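Keep the Alterations Counter

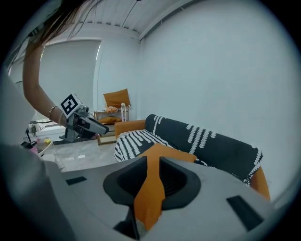
Most towns the size of mine once had a place where you could take a pair of pants and get them back an inch shorter. Ours was Goker, a narrow shop with a counter and one machine in the window. It closed in December. I have thought about it more than I expected to, mostly because of small things: a strip of orange fabric like the one in the photo, or a seam that has let go under the arm. A strip of cloth is the kind of thing I used to carry in without a plan. Siu-ming Chung would look at it and tell me whether it could be a patch, a tie or nothing at all.

My view is that the town should help someone open a shop like it. We already spend money on getting rid of clothes. The drop bins behind the library are full by noon, and a truck hauls the bags away. I have no quarrel with the bins, but most of what goes in them could be worn again after a short repair.

People say repair costs too much. Sometimes it does. A new zipper at Goker cost more than some of the jackets at the discount store, and I understand why a parent with three kids buys the jacket. But rent was the larger part of that price. The empty unit on the corner is 400 square feet and has sat unused for 6 years. The town owns it. Leasing it cheaply to a tailor would cost us very little that we are not already losing.

Others say people should learn to sew. I agree, and the schools should teach it again. I can sew on a button myself. I can't reline a winter coat, and I doubt many of my neighbors will learn to - it takes years to do well.

At the last public meeting, a petition with 369 names asked for more parking downtown. I signed it. I would like to see one for the corner unit too, and I will sign that one first.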